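Drodgate Miniatures — Frequently Asked Questions
Last updated December 2021

What do I need to start playing?
One warband, a tape measure, some ten-sided dice and a table. The Vlček starter box has 17 models and a folded rules sheet, enough for games at the smaller size. The full rulebook is sold separately.

How big is a normal game?
Most people play at 3000 points. The campaign in the back of the book starts lower and builds up to that.

Are the models metal or plastic?
Both. Rank and file are plastic. Heroes and most monsters are metal, and the Brirnby War Sled is resin with metal crew.

Do the models come painted?
No. They also need to be glued together. Use plastic cement for the plastic kits and superglue for metal and resin.

Can I use models from other companies?
Yes, for home and club games. At the Warkadstead event in June, every hero has to be one of ours. Other models are fine if the base size is right.

My first edition army cards are out of date. Do I have to buy new ones?
No. Sabina Šimko has rewritten all of them for second edition and they are free to download. Two units changed names — check the list on the last page before you build your roster.

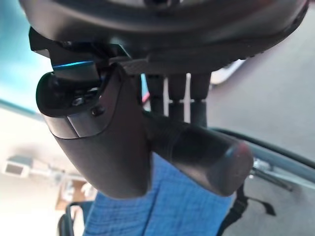
Gripper finger with blue light strip

A part is missing from my box. What now?
Email us with your order number and the kit code printed on the side of the box (the War Sled is 3039, for instance). We send metal parts singly. For plastic we send the whole sprue.

Do you ship overseas?
Yes. Orders normally leave us within 20 days. Customs charges are paid by the buyer.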